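Nurnwood Finds: the soft stuff pile

I finally emptied the big bag I hauled back from Prirnside in April, and wow, there was a lot of fabric in there! I paid $24 for the lot at the Ilthorpe swap (I'd have gone to 48, don't tell them). I'm sorting it bit by bit, so check back if you like this sort of thing.

First up, the red felt, which I love. It's so bright, and the printing on it is all cream with dark outlines. I keep wanting to run my hand over it.
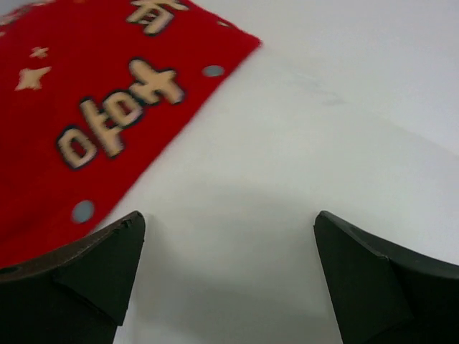 Red felt with big rounded letters (they look Korean to me) and two little sparkle stars.

Then there's the pillow. I wasn't planning on bringing home a pillow, but it's a good fat one and it still has its tag, so I'm keeping it. The bandana was a nice surprise too, a little bit paisley and a little bit loud. 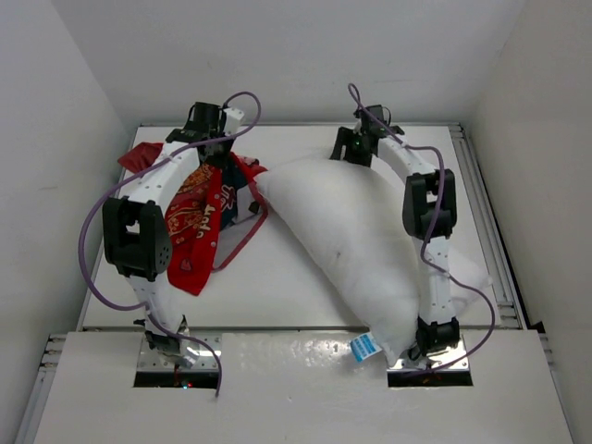

The big white pillow with the red bandana and the rest of the pile next to it.

Next job is figuring out what gets washed and what gets aired. Felt makes me nervous, so I'll be dabbing at it with cold water and a towel and hoping for the best.

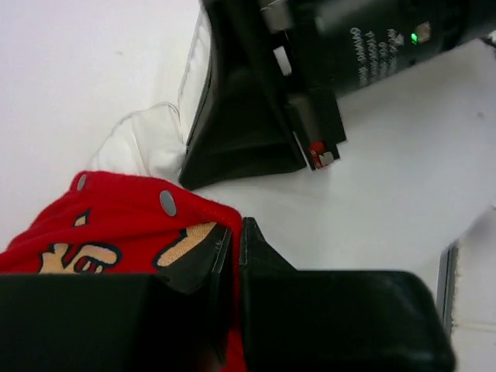
The navy pieces are going to my sewing shelf, along with anything too small to use whole. I'm thinking of a patchwork cover, probably lined with that Grgić cotton I bought way too much of last year. If you want any of the red scraps once I've cut it out, leave me a comment before 21st August and I'll put some in an envelope for you!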